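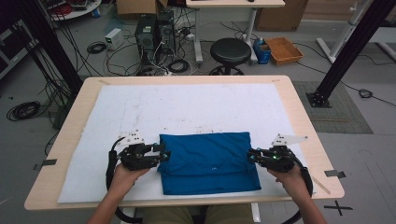
Folding and Packing T-Shirts: Frequently Asked Questions

Tapley Clothing Exchange, updated 13 September 2025

How should shirts be folded before I drop them off?
Lay the shirt face down and smooth it out. Fold both sides in to the middle with the sleeves tucked flat, then bring the hem up to the collar. Fold once more if the bundle is still longer than your forearm.

Do I need a folding board?
No. Any flat table works. A board helps if you have a big pile and want every shirt the same width.

Can I put paper on the table first?
Yes. Plain white paper is fine. Tape it down at the edges so it doesn't slide, and change it when it gets marked up. Don't use newspaper. The ink comes off on light cotton.

What about lint and small specks?
Use a lint roller before folding. Shirts with a few specks are accepted. Shirts with stains or holes go to the rag bin at the Heton Street door.

How many shirts fit in one box?
Our standard box holds 33 adult T-shirts folded this way. The small box holds 20. Children's sizes should be packed separately.

Should I stack them or stand them on edge?
Stack them flat, folded edge facing out. Please don't roll them. Rolled shirts have to be refolded before they go on the shelf.

Do I have to sort by color?
No, sort by size only. Write the size on the short side of the box.

Is there a limit on how much I can bring?
Six boxes per visit. For larger loads, such as leftover event shirts, use the Bullgate warehouse, which takes up to 1000 shirts by appointment.

Can I drop off at Breleck?
Not at present. The Breleck counter reopens in October.

Do you return boxes?
Yes, if your name is on the bottom. Unmarked boxes are reused.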